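Can I get a dark ring out of an oiled wooden board without stripping the whole thing?

Asked by Safta Matei, 16 Apr 2019
Category: Home > Kitchen and table > Wood care
Viewed 1392 times

I have a square board that was finished with oil, no varnish as far as I know. A steel tin was left on it over a weekend and there is now a dark grey ring, nearly black in one place. I have tried washing up liquid and warm water, then lemon juice and salt. The lemon made the ring a bit paler but also left a light patch all round it, so now I have two marks.

I don't mind sanding but I have only ever painted walls and I don't want to make a dip in the middle. Do I need to do the whole face or can I do the ring only? And what do I put on afterwards? There is half a bottle of Riltero oil in the cupboard but it must be years old.

3 answers

Brândușa Munteanu
Accepted answer

A dark ring from steel is iron staining. It needs oxalic acid, sold as wood bleach in most hardware shops. Lemon juice is a weak version of the same idea.

Rub the old oil off first with white spirit and let it dry, or the bleach will sit on top. Mix it as the packet says, in a plastic tub, wearing gloves and eye protection. Brush it over the whole face and not only the ring, otherwise you get another pale patch like the lemon one. Leave it for up to 60 minutes, rinse well with clean water two or three times, wipe and stand the board on its edge to dry overnight. The water will raise the grain so it will feel rough in the morning.

Then sand by hand with paper wrapped round a cork block, always along the grain. 120 first if it is very rough, then 180, then 240. Don't press on one spot. Wear a dust mask for this part as you don't want to breathe in what is left of the bleach.

For the oil, smell it. If it smells like old paint or has a skin on it, throw it out. Thin coats, wipe off all the extra after ten minutes, a day between coats. Lay the used rags out flat outside until they are stiff, do not leave them in a ball in the bin, they can catch fire.

If you put food straight on the board I would skip the bleach and just sand, and live with a faint mark.

Was this helpful? Yes 64 No 2

Costel Manole

Sand it. I did a worktop with a Risevel sander and it was fine. Took one evening.

Comment from Safta Matei: Did you have to go round the edges by hand?
Comment from Costel Manole: yes, corners too

Octavian Pană

Agree with the first answer on the cause. One thing to add, if your board has a raised border the sander will not get into the corner where it meets the flat part, and it will leave curved scratches across the grain there. Fold a bit of paper over an old ruler for that. Mask the border with tape if it is not stained. Also check the colour while the wood is damp, that is close to how it will look with oil on. 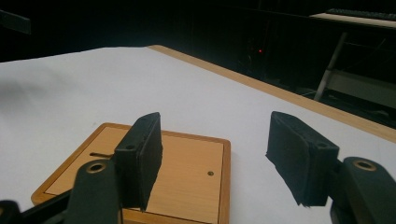

Square board with a raised, bevelled border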